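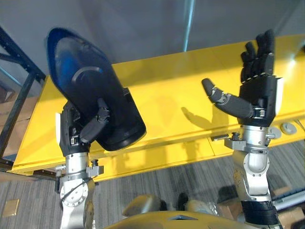
Dark glossy part at the yellow bench, item 2.

Minutes, workroom layout and storage
Thu 20 January, Harnisard second-floor workroom

Present: Toshiko Ishida (chair), Lawal Ogunleye, Ayane Hamada, Eckhard Sperling
Apologies: Rin Kinoshita
Minutes: Hamada

1. Previous minutes
Accepted with one correction. The Irkau drawer inserts were ordered in October and have been received. The entry "pending" is to be struck.

2. Handling of glossy parts
Sperling reported surface marks on shells from the last Skondov delivery. 34 shells were inspected and 16 set aside. The marks are fine scratches on the outer face, visible only at a low angle under the ceiling lights. The origin was not established. Ogunleye considers the bench seams a likely cause. Sperling considers them flush enough and points to transport packaging. Both possibilities stay open.
Agreed: glossy parts are held from the underside and are not slid along the bench. A soft mat is to be laid at the inspection position. The yellow top may stay uncovered elsewhere. Reflections from the top make inspection harder, and Ishida asked whether the mat could be matte gray. Sperling to check what Ogura stocks.
Action: Sperling, mat. Ogunleye, inspect the next delivery before and after unpacking.

3. Shelving
Hamada presented the revised shelf plan. Trays go on the top shelf, small parts on the middle shelf, and the bottom is kept for heavy items only. The plan was accepted without the color labels. Ogunleye asked that discs be kept in a lidded container and be signed out by batch. Ishida declined the sign-out sheet for now.
Rods and wire tools need a holder of their own. Kinoshita had offered by e-mail to cut one from scrap. Accepted.
Action: Hamada, lidded container. Kinoshita, holder.
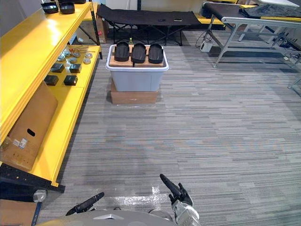
4. Floor storage and packaging
Clearance between the shelving and the black-topped table was discussed at length. Sperling wants a clear lane for the parts cart and no stacking on the carpet. Ishida pointed out that there is no other place for work in progress until the second rack arrives. Interim arrangement: one translucent bin may stay in the middle of the floor, raised on a cardboard box as it is now, with the three curved trays across the top. Bottles are not to be kept up there with the trays, and the small green one moves to the supplies cabinet. Flattened cartons leaning on the shelving go to recycling unless the label is needed for a return. The folding cot stays behind the bin until facilities give a decision on where it can be stored.
Action: Ogunleye, cartons. Ishida, facilities.

5. Cables under the table
The power supply and its cables are on the floor. Hamada proposed an under-table tray and clips. The quote is 1,739 including fitting, which Ishida considers high for one table. A second quote without fitting is to be obtained. In the meantime the cables are to be gathered toward the table legs and kept out of the lane.
Action: Hamada, second quote.

6. Other business
Carpet tiles: replacement of worn tiles deferred.
Cabinet key: the spare is with Sperling.

Next meeting to be set by e-mail once the rack delivery is confirmed.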